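### 3.2 The folding task

Our student team at Siswood chose cloth folding for the Pelton project, and it has been a joy to work on.

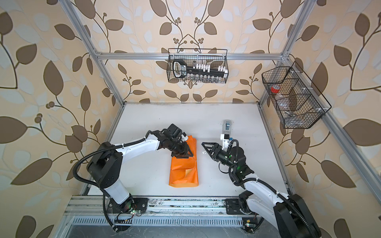 Cloth never lies the same way twice, so every attempt gives the group something new to talk about - and to argue over! We gathered 900 attempts across the spring term, with the students taking turns to guide both arms, and kept 400 for training the first version of the Rainer model.

Figure 4. The two-arm cell with the orange cloth folded into a narrow strip, the left gripper holding its upper end.

The hardest part to learn was when to let go. Students who paused briefly before each release gave us much cleaner data, and we now teach that habit from June onwards.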